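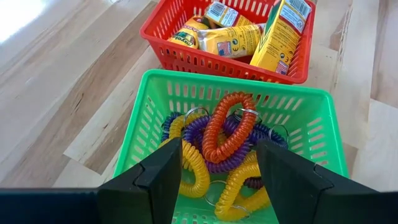 Figure 3. Wrist view before a grasp in the two-basket set-up. Green basket with spiral wrist coils in front, red basket with crayon boxes behind. Fingers open.

Home | Papers | Data | Notes | Contact

November
By Vidar Vik and Liv Öberg
11 min read

4. Gathering the demonstrations

4.1 Set-up

All demonstrations in this section come from the Lukuvport station. One arm, parallel fingers, one small camera at the wrist. The side camera used in Section 3 was switched off for these runs, so the policy and the operator both had to make do with the wrist view. We wanted to know how far that view goes on its own when the things to be picked are a mess.

Two baskets, one behind the other (Figure 3). The baskets are slotted plastic and light, so they slide if pushed. We did not fix them down. Fixing them makes the task easier and the data worse, in our experience, as the operator stops being careful near the walls and the policy learns to lean on them. A basket that had slid was left where it ended up until the next reset.

The two kinds of goods were picked to be unlike each other. Crayon boxes are stiff, flat-sided and printed. They hold their shape when gripped and a box standing upright gives the fingers two good faces. Coils are springy, have no flat face anywhere, and hang on to each other. Metal split rings at the ends make it worse: a ring will pass through a neighbouring coil and bring it along. Same gripper for both, no change of finger pads between goods.

4.2 Operators and sessions

Teleoperation was by hand controller, with the wrist view on a screen. Operators could not look at the arm directly; a board stood between them and the table. This was slow at first. Öberg ran the training, one practice block per operator, nothing kept from it.

Each episode has a short written instruction, such as "take the orange coil out" or "pick up the crayon box standing upright". Instructions were written by whoever did the reset, not by the operator, and written after the goods had been tipped in. Writing them beforehand gave us instructions for things buried at the bottom, which no one could see, and the operators just guessed.

An episode starts with the fingers open over a basket and ends when the object is set down on the table or the operator gives up. Giving up is a button. It was used more than we had planned for and we kept those episodes, flagged. Colour words in the instructions were left plain. Purple and navy were a problem under the evening lights and two people would write differnt words for the same coil. We did not correct these. A later user of the data may want to.

Collection gave 2209 episodes over both baskets. Of these, 1000 were set aside for the main training run, balanced between coils and boxes, and the rest were used for the ablations in Section 6 and for checking labels.

4.3 Resets

Resets matter more than the text of most papers lets on, so a few words on ours. For coils: lift the whole lot out, shake once, drop back in from hand height. No arranging. For boxes: tip them in, then leave. Boxes come to rest in odd ways, some end up, some on a side, and we found it tempting to straighten them. Early sessions show this quite clearly, with the boxes much too neat. Those sessions were thrown out.

The reset is also where the baskets swap. Green in front for a block, then red in front. Without the swap the policy took "near basket" to mean "coils" and paid no attention to the words at all. It scored well doing so, which held us up for a good while.

4.4 What the wrist view hides

The fingers themselves block part of the pile. In Figure 3 the left finger partly hides a yellow coil, and the right one covers parts of a purple coil and a navy one. At this height the operator can still see a ring and some yellow coil through the gap. Lower down the gap is most of what there is to go on, and the view fills up with whatever is nearest. Operators learned to stop high, look, shift sideways, look again, then go in. We kept these looking moves in the data and did not trim them. A trimmed set trained faster and picked worse (Section 6.2).

Light is the other trouble. The table is pale wood and throws glare back into the lens, as at the upper left of Figure 3. Exposure was left on automatic. We tried a fixed setting and the split rings went to white blobs, so back to automatic, glare and all. The rings are thin and only show as small highlights in any case. Depth was not recorded in this round.

4.5 Labels and checks

Labelling was done in Tredico, with the outcome marked as clean pick, drag-along, drop or give-up. Drag-along means the asked-for object came out with something else hooked on. For boxes this class is nearly empty. For coils it is where most of the argument was. Does a pick count as clean if a second coil came up and then fell back on its own? We said yes if it fell before the gripper cleared the rim, no otherwise. Vik and Öberg each labelled a shared batch, then talked over the cases where they differed. A third labeller from Starard did the same batch blind.

Some frames arrived late from the wrist camera, a known fault in the cable. Episodes with a gap longer than 3 frames in a row were dropped. Shorter gaps filled by repeating the last good frame. Gripper width was logged at the full rate all through and was not touched.

4.6 Limits

One table, one arm, two kinds of goods. The coils were all of one make, bought through Kristiansen, and stiffer ones would tangle less, we suspect, though this wasnt tested. The operators got better over the sessions and we have no clean way to take that out; episode order is given in the release so that others can try. Crayon boxes wear at the corners with handling. Worn ones were left in until the flaps opened, then swapped for new, and the swap is noted in the log for each block.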